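Study Support > Learning at Home > Household Tips
Search this site Go

Setting Up a Study Table at Home

Students enrolled in Hevholm online courses should reserve one table for coursework. Clear it at the end of each session and wipe it with a barely damp cloth.
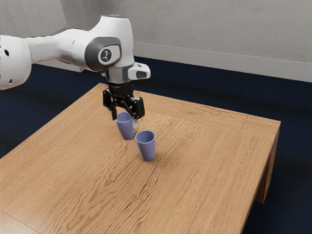 Cables and Chargers

Route the charger along the back leg and fasten it in 2 places. Keep drinks at a separate table - spills are a frequent cause of lost work.
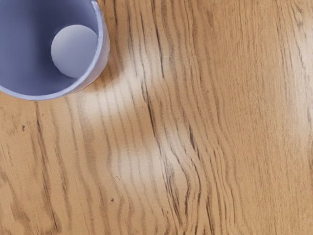 A cup keeps a small ball in one place.

Paper and Notes

File printed worksheets by unit. A standard binder holds 200 sheets; begin a second binder before the first is full.

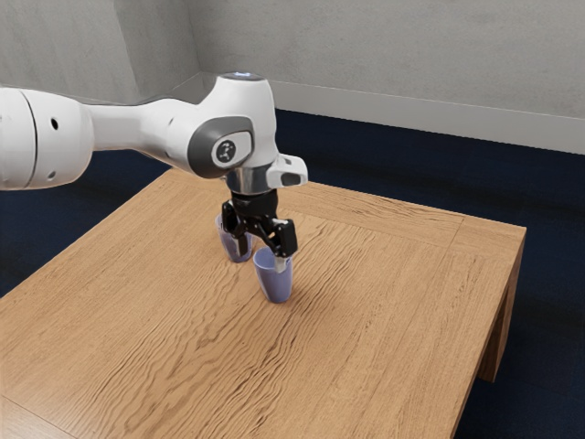

Label each spine with the course name and the term, and store completed binders upright on a shelf.

Contact Hevholm Learner Services | © August 2021 | Back to top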